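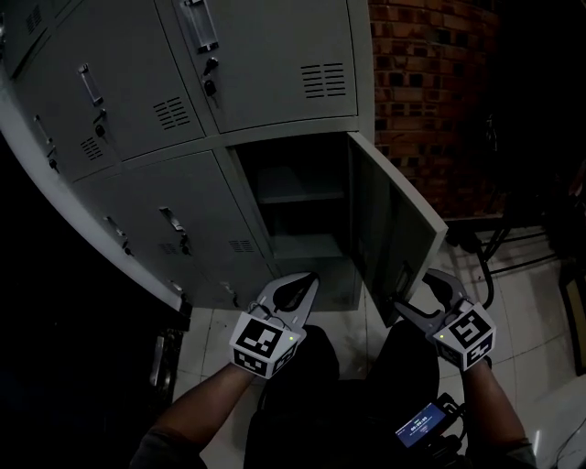
BISTUMHOLM, July 8, 2022 – The Bistumholm Lap Swim is coming back this month, and for the first time it will run through the night! Registration is open now for the 25-hour relay at the Mudov Street Pool, where teams of all ages will keep one swimmer in the water from the opening whistle to the closing one. Every team gets a locker for the whole event at no charge. They are the light gray metal kind with two rows of doors, vent slots and a key in the lock, and each team holds on to its own key until it checks out.

Last July the relay lasted a single afternoon and 119 people took part. This year 291 have already put their names down, and there is still room in both the family and open groups. Teams may have up to eight swimmers. You can swim any stroke you like, you can swim slowly, and you can stop at the wall to catch your breath as often as you need. Kickboards are fine. So are fins, except in the open group.

Money raised by the relay goes to free swimming lessons for children in the Bistumholm schools. Many of them live close enough to the lake to walk there, and plenty have never had a lesson. The lessons start after the summer break and are taught in the small pool, in groups that stay small enough for every child to get real time with a teacher. We would love to offer a place to every second grader in town, and with this many swimmers signed up we think we have a very good chance!

Local bakery Ait Ali will be in the lobby with flatbreads, lentil soup and mint tea, and has promised to keep the soup going after midnight. Ginex, the bike shop across from the pool, is lending 2 stationary bikes for swimmers who want to warm up before their turn (or just want something to do at four in the morning). The bikes will be on the covered terrace.

Overnight, the lights over the water will be turned down from 11 p.m. to 5 a.m., with full lighting kept on in the changing rooms and along the deck. Two lanes stay open for the relay during those hours and the rest of the pool is closed. Lifeguards are on duty the entire time. Swimmers under 16 are welcome at night if a parent or guardian is on the team and in the building.

Sleeping mats can be set out in the upstairs gym from 9 p.m. Please bring your own mat and blanket – the gym floor gets cold. Tents have to stay home this time.

Watching is free and the stands are open all night. We'd be thrilled to see a crowd for the last hour, when all the lanes open again and the children's teams swim together. Last year the noise in there was wonderful.

Teams can register at the front desk of the Mudov Street Pool during opening hours, or pick up a paper form at Ait Ali or Ginex. Start times are handed out in the order that forms come in, so teams hoping for a daytime slot should sign up early. Night owls can take their time.

Press are welcome throughout the event. Please check in at the front desk on arrival and leave street shoes on the racks by the door.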